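Six months with arms on the teardown bench

We put the first arm cell on the teardown line at Lometti last July. The site takes retired office desktops, pulls the parts that can be resold and sends the rest to metals. Before the change, each bench had one technician who did a tower from start to finish. The target was 26 towers a shift.

The arms changed the order of the work more than the amount of it. A technician now opens the case, frees any stuck screws and sets the tower on its side. Pulling drives and memory is scripted. Cables are still the main cause of stops, and a person clears them by hand.

Job titles did not change, but the day did. Less lifting, more watching. Two people asked to move back to the manual benches in the first month, and both requests were granted. The ones who stayed spend a good part of the shift writing up faults. That was not in anyone's training plan, and the reports from the first 200 towers are hard to use as a result. We now have a one-page form.

Pay grades are still open. Fault clearing is rated as machine minding under the old scheme, which I think is wrong. It takes the same knowledge of the hardware as the teardown did.

Drive cage and cabling, then the same kind of work from the side of the bench.

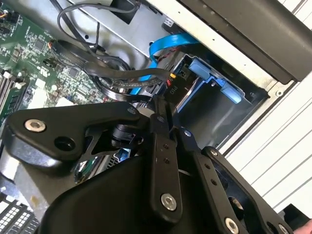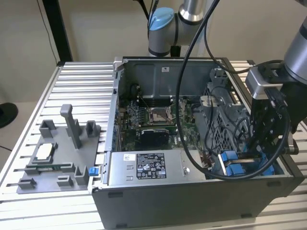

Last modified: January 14, 2020

The CPU has its own recess in the fixture plate next to the case. Loose processors used to go into a shared tray, and we lost pins that way. The next review is at 600 towers.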